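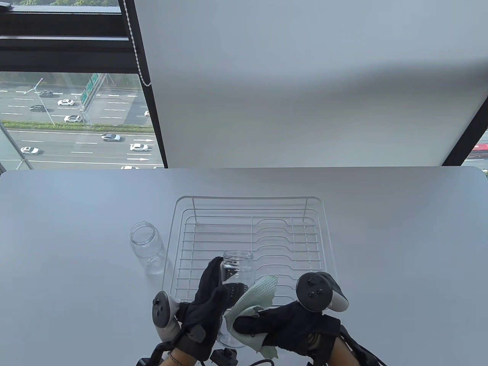

Teaching a robot to wipe down glass jars is mostly about teaching yourself to slow down. I've been recording hand demos for our little kitchen project, Drinik, since January, and I wanted to write up how I run a jar session now that I've thrown out enough bad ones. My setup is simple: a white table by the window, a wire dish rack, a couple of glass jars with the lids off, and one soft cloth. I wear black gloves with a VR controller strapped on top of each, so my left hand does the gripping while my right hand does the wiping, and both get tracked the whole time. I like a pale cloth, mint green or something close to it, so the black glove stands out against it.

Step 1. Clear the table down to what the task needs. Rack in the middle, spare jar to the left of it, nothing else you might bump.

Step 2. Tighten the straps. Make a fist, open it, twist your wrist both ways. If a controller slides even a little, do the strap again. I lost 11 good takes once to a loose left strap and I'm still mad about it!

Step 3. Start recording and hold both hands still over the table for a slow count of three. I use that pause later to line everything up.

Step 4. Pick up the jar with your left hand, fingers wrapped around the body, mouth facing up. Hold it just in front of the rack, low enough that the head camera sees both hands. Then bring in the cloth and press it against the outside of the glass. Wipe, turn the jar a bit, wipe again. Bunch the cloth up in your palm if you can – a corner will flop out anyway, and I leave those takes in (the robot is going to meet floppy corners too).

Step 5. Set the jar down, let go completely, and pull your hand back before you reach for anything else. Ertuğrul Baysal, who trains the model from my recordings, begged me for this one. Half-released jars confuse it like crazy.

Step 6. Stop, save, label, reset. I aim for 60 takes in a sitting and usually tap out at 51 when my shoulders start to burn.

A few odds and ends. Pull the blind down if you're getting glare on the glass, but do it before the first take and then leave it alone. Keep your cables in front of you where you won't drag them through the rack. And swap the jars' places every so often, or you'll end up with 600 copies of the same wipe – ask me how I know.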